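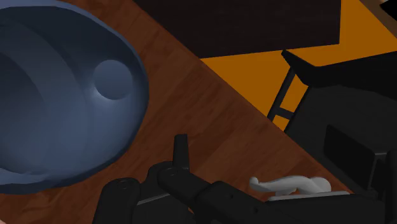

Sim view, kitting cell, blue vessel on the wood table, gripper at the bottom.

February, notebook, Mandagi cell

Spent the morning on the vessel task in sim. Ran 387 episodes on the Wumetano build before lunch and let the rest go in the background. Target is still 2000 before we touch the real arm again. The grasp I care about is the one at the rim. The model likes to come in too low, so I raised the approach height and restarted from the last checkpoint. Seed is in the run folder.

Table texture and floor color are the old ones. Leave them until the lighting pass.

Talked with Domingo Carrasco from the packing side at 10:30. He has been loading vessels by hand at Plasmont for years and he had two points I want written down.

First, the people on the line don't mind losing the lifting. What they mind is standing next to the cell waiting for it to fault. On the trial shift he cleared jams for most of the afternoon and never got into a rhythm with anything else. He would take a slower arm if it stopped less. I had been tuning for cycle time, so that changes the order of work here.

Second, the job sheet still says "packer" and the pay grade goes with it. The trial crew is now doing resets, checks at the rim and part of the logging. Ellent wrote the training plan as a 90 minute session. Domingo says that covers the buttons and nothing about when to trust it. I told him I'd raise it, but job grades are not ours to set. Sent a note to the plant manager anyway.

Changes for the next batch:
- count a stop that needs a person as a failure, even if the vessel gets placed
- log time to recover separately from cycle time
- widen the start position of the vessel toward the table edge, since hand placement on the line is not that neat

Open: does the wrist clear the chair if somebody leaves it pushed in close? Collision mesh on the chair looks coarse to me. Check before the overnight run.

Domingo is coming by after his shift to try the reset screen. Need to get the labels off the old version by then.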